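Section 4. Clearing and Washing Up at the Counter

Use this section once the Zistitz rack is assembled and its feet are level. It covers plates and small containers. For knives and pans, see Section 5.

Before you start

Wipe the counter and let it dry. On polished stone, use a soft cloth and a mild dish soap. Vinegar, lemon and scouring powder will dull the finish — keep them off the surface, even in small amounts.

1. Pick up anything with a lid and close it before you move it.
2. Check the printed label on food containers. If you plan to keep the container, leave the label on so the contents and nutrition table stay with it.
3. Stand closed containers upright, away from the area where you will set wet plates.
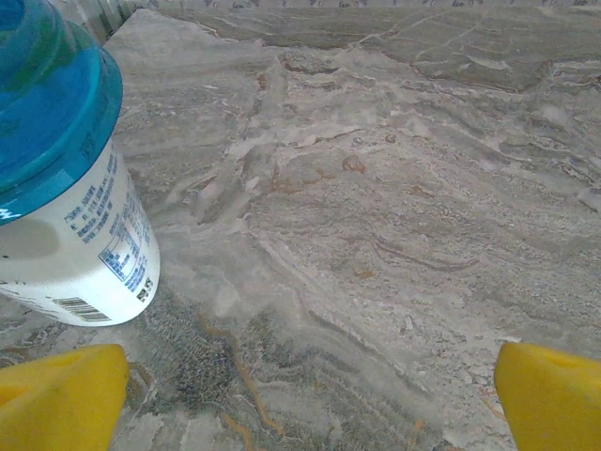

4. Scrape plates into the bin. Do not stack decorated plates face to face, as grit between them can scratch the print.
5. Wash each plate in warm water with a soft sponge. Rinse both sides.

Note: Lids with a tight rim hold water. Shake them out and dry them by hand.

Loading the rack

6. Place the rack toward the back of the counter, with clear space in front of it.
7. Lower each plate into the rack on its edge. Let go only when it rests against the wires.
8. Leave one open slot between deep plates. Flat plates can go in neighboring slots.
9. Keep small cups off to one side until the plates are in.

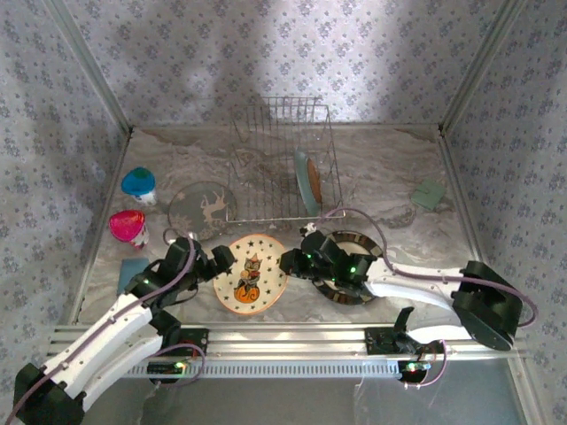
Figure 4-2. One plate upright in the wire rack, others still on the counter.

Caution: Do not lean plates against the outside of the rack. They can slide on a smooth surface.

10. Leave plates in the rack for 30 minutes, then dry any drops left along the rims.
11. Lift plates straight up. If one catches, move it back a little and try again — do not twist it.
12. Rinse the sponge, squeeze it out and fold the cloth to dry.

Wipe under the rack every 2 days. Replacement feet are listed in Section 7 under Zistitz parts.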